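Who Should Look After the Watton Embankment?

Last updated: Aug 18, 2024

The earth embankment along the lower river at Watton protects 363 homes, a primary school, the sewage pumping station and the only road to Clandusness that stays open in winter. It is inspected once a year, on foot, by an officer who has several other duties. The district has now been asked to decide whether this arrangement should continue, or whether responsibility should pass to a separate drainage board with its own income and its own staff. This paper argues for the board.

The case for leaving matters as they are deserves a fair hearing. The district already holds the maps, the easements and the keys to the outfall gates. A new body would need an office, a clerk and an audit, and each of these costs money that could otherwise be spent on clay and stone. Those who farm the land behind the bank also remember the old arrangements, under which three parishes paid separately and argued about every culvert. They are right to be wary of returning to anything of that kind.

Nevertheless, the present system has a weakness that goodwill cannot mend. Flood protection is paid for out of the general fund, where it must compete each year with roads, parks and refuse collection. In a dry year it loses. Mowing was reduced two seasons ago, and the length between the Grimshaw sluice and the railway bridge now carries bramble and young willow thick enough to hide the face of the bank. An inspector cannot report a crack or a burrow that is covered by scrub. Roots left to grow will in time open paths for water, and their removal then becomes a matter of digging and rebuilding where once it would have been a morning's cutting.

The high water of last January should have settled the question. The river stood against the bank for five days. There was no breach, and the district was quick to say so. There was, however, seepage at the landward toe near Pultireck Lane, and residents placed 200 sandbags there by hand before any official instruction was given. The flap valve on the main outfall did not close fully and had to be weighted down. Both faults had been recorded in the previous inspection report. Neither had been given a date for repair.

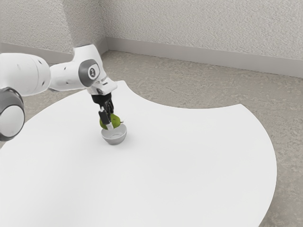

A drainage board would not prevent high water, and its supporters should not suggest that it would. What it would provide is a sum of money that can be spent on nothing else. The proposed levy of £19 a year for each protected household is modest when set beside the cost of a single flooded kitchen. Larger commercial holdings would pay according to the area of land protected. The draft scheme allows relief for households on low incomes, and that provision ought to be kept even if the final levy has to be slightly higher to pay for it.

There is also the matter of records. The district's papers on the embankment are held by four departments and in at least two buildings. The survey of crest levels is kept apart from the file on settlement, although the two can hardly be understood separately. When the consulting engineer asked for the design drawings of the Grimshaw sluice, it took eleven weeks to find them. Insurers and lenders increasingly ask for proof that a bank has been maintained to a stated standard, and a community that cannot produce the papers may be treated as though the work had never been done.

Some residents of the upper village object that they would be asked to pay for a bank that does not protect them. The objection has been overstated. The draft boundary follows the line of the highest recorded flood, with a small allowance for freeboard, and most of the upper village lies outside it. Where the line crosses a single property, as it does in several places above Clandusness, the owner should have a simple right of appeal and should not have to engage a surveyor in order to use it.

The form of the board matters more than its size. Seats should be elected by those who pay the levy, with one reserved for the district so that highways and planning are not forgotten. Meetings should be held in public and in the evening. The annual inspection report should be published in full, together with a list of every defect, the date on which it was first recorded and the date by which it is to be put right. That last column is missing from the present reports, and its absence explains much of what went wrong at Pultireck Lane.

The district will consider the draft scheme at its autumn sitting. Members who intend to vote against it should say which budget will pay for clearing the bank beyond the Grimshaw sluice, and in which year the work will begin.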